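4. Results

We asked 14 households in Sollstead to write down their tap use for seven days. The kitchen was the largest part in most homes – larger than the shower, which we did not expect. The family with the highest number used 700 liters in one day, but they had guests and a garden hose was open in the evening.

The habit with the biggest difference was rinsing dishes. Families who filled the sink first used less water than families who rinsed under an open tap. In the Zavholm street group, this change alone saved 200 liters in the week for one home.

Kitchen sink and counter, and a white container.

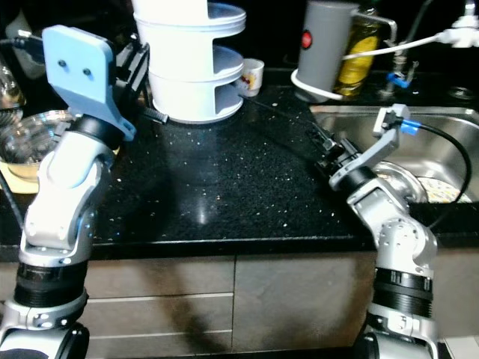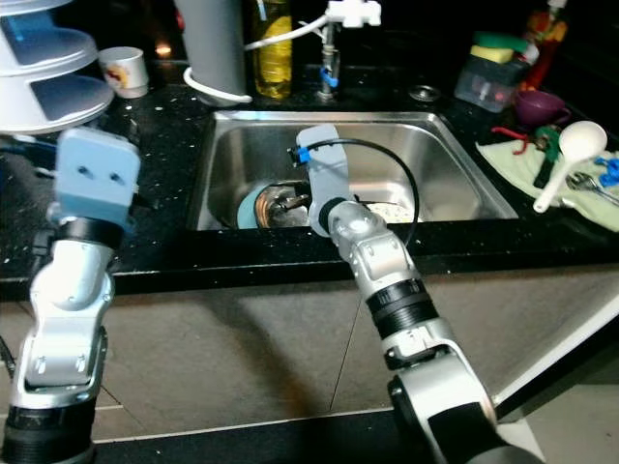
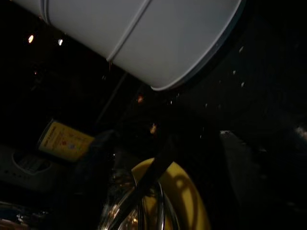

5. Problems with the method

The diary depends on memory. Haziq Tuhumury, who collected the sheets, found that three families filled in the whole week on the last evening. We kept their sheets but marked them in the table. Also, old meters in two homes show only full cubic meters, so small savings are not visible there. For the next round in January we would like to borrow better meters from the school.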